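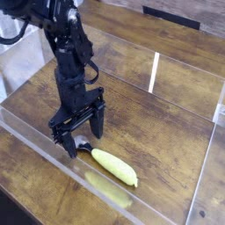
Changes to the Semenmont bulky waste pickup

Starting in February, the town will no longer collect large household items from the curb on a fixed route. Pickups will be by appointment, and each address can book two a year at no charge. A third or later pickup costs $29, payable when you book.

The old system sent a truck down every street in town each quarter, whether or not there was anything to collect. On many streets there wasn't. On others, piles went out a week early, got picked through, and ended up spread across the sidewalk. The public works office had 76 complaints about this last year, most of them from the blocks near Katsaros Avenue, where the sidewalks are narrow and there is no strip of grass to put things on.

How to book

Call the public works desk or fill in the form at the front counter in town hall. The phone line is open from 8 a.m. to 4 p.m. You will be asked for your address, a phone number, and a list of what you are putting out. Please be specific. "One couch, one dresser" is enough. "Some furniture" is not, and the desk will call you back to ask.

You will get a pickup date while you are on the phone. In most months the wait should be under two weeks. Expect longer in late spring, when everyone cleans out the garage at once. Bookings can be changed until noon the day before. If you cancel after that, the pickup counts as one of your two.

What the crew will take

Furniture, mattresses and box springs, carpet that has been rolled and tied, bicycles, grills with the tank removed, and large toys. Each pickup can include up to 50 cubic feet, or a little more than a full-size couch takes up. Mattresses must be in a plastic bag. The hardware store on Birketti Street sells the bags, and town hall has a small supply for residents who can't get there.

Single pieces should be light enough for two people to lift. If you have something heavier, such as an upright piano or a sleeper sofa with a steel frame, say so when you book and the desk will send the truck with the lift gate. That truck goes out only twice a month, so the date may be later.

What the crew won't take

Paint, motor oil, propane tanks, tires, and anything with refrigerant in it. Refrigerators and air conditioners need a tag showing that the refrigerant has been removed. Construction debris is not bulky waste, and that includes a single old door or a few bags of plaster. Take it to the transfer station on the county road, where the fee depends on weight.

Televisions and computer monitors are also out. The next electronics drop-off will be in April in the lot behind the middle school.

Apartments and shared driveways

Buildings with four or more units are booked by the owner or manager, not by individual tenants. Each building gets two free pickups plus one more for every four units. Tenants who can't get an answer from a manager should call the desk. Staff can't book for you, but they will contact the manager and make a note of the request.

If you share a driveway, put your items on the side closest to your own door and tape a sheet of paper with your house number to the largest piece. This was a problem during the trial on Tramitano Road last fall. Of the 17 households that took part, three had a neighbor's things taken along with their own. In one case it was a set of patio chairs that had only been moved out of the way for raking.

When to put things out

After 6 p.m. the evening before, and before 7 a.m. on the day. Items left out earlier can bring a warning, and a second warning in the same year comes with a fine. Keep everything at least three feet from hydrants, mailboxes, and parked cars. If it snows, do not set items on top of the snowbank – the crew will leave them, and the plow may not see them.

If you have something in good shape, consider passing it on first. The swap shed at the transfer station takes clean furniture in working order, and it is free for anyone to use. The shed is closed in January and reopens when the road crew is done with the sand pile in front of it.

A printed copy of these rules will go out with the next water bill. Large-print copies and copies in Spanish and Portuguese are available at the library desk and at town hall.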